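## 4. Teaching the lever pick

OK, the arm is bolted down, Cluren is running on the laptop, and the gripper opens and closes when you tell it to. Now the fun part! My bench project (I call it Grallus) is meant to take old desktop boards apart, and the first real job is the CPU socket.

**Before you start**

- Pull the power cord from the PC and hold the power button for a few seconds.
- Leave the board screwed into its case. A loose board skates all over the bench.
- Set the grip force to 9 in Cluren. I ran mine at 13 for a whole evening and chewed up a hinge.

1. Load the `socket_approach` pose and run it at low speed.
2. Stop when the fingers are a couple of inches over the board, then switch to jog mode.
3. Bring the fingertips down toward the lower-left corner of the socket frame, where the hinge bracket is. I use the riveted post as my zero point - it's easy to find again on the next board.
4. Creep in with the smallest jog step until the tips are nearly touching the bracket. 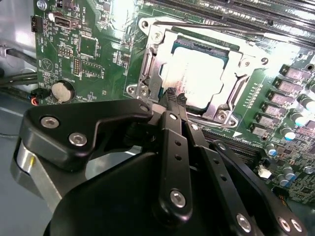

*Wrist-camera view at the hinge bracket, Nullum shared workshop*

5. Save the pose as `hinge_zero`. Save it twice if you're like me and close windows without reading them.
6. Back straight up before you move sideways. The capacitors to the right of the socket stand tall enough to catch a linkage arm, and so do the chokes next to them.
7. Jog along the retention lever from the upper-left corner and save a second pose at the far end.
8. Play both poses back with the fingers open.

> **Caution:** Keep the fingertips off the processor. The metal top is shiny and it's tempting to use it as a target, but the glare fools my vision script every time.

**Note:** If Cluren throws error 911, the wrist motor hit its limit. Clear it, raise the arm, and set `settle_ms` to 2000 so the joints get a pause between moves. Mine has been fine on that setting since August.

Leave the screws on the frame alone for now, they get their own section (and their own bit!).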